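Hello, and thanks for stopping by! Lornent is a small list of designer vinyl toy releases, 3899 rows in all, that I've been typing up from old newsletters since May.

## What's inside

- `figures.csv` - one row per colorway
- `makers.csv` - Cincombe, Stasiv, Lindik and the rest

Blind-box chase figures get their own rows, and releases start in 2000. 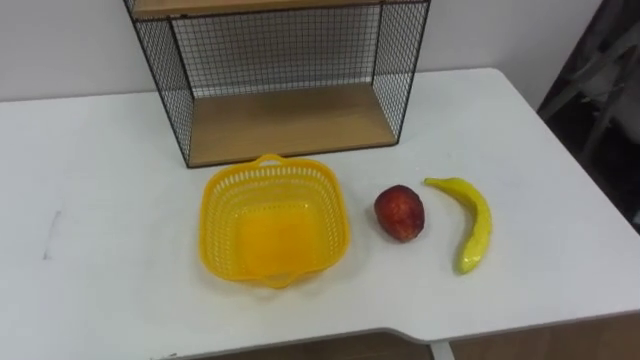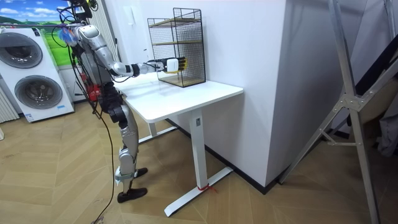
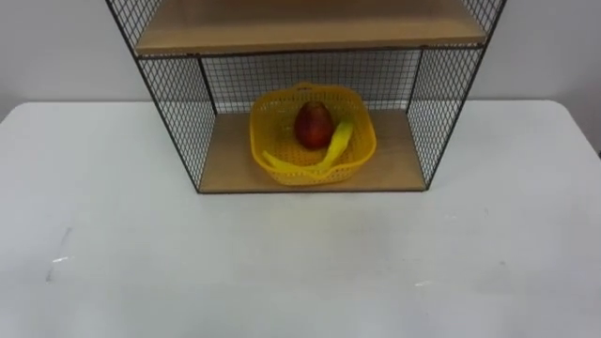 Prices are as printed at release, so please don't use them for resale values. Corrections are very welcome - just open an issue!

Ustyna Kravets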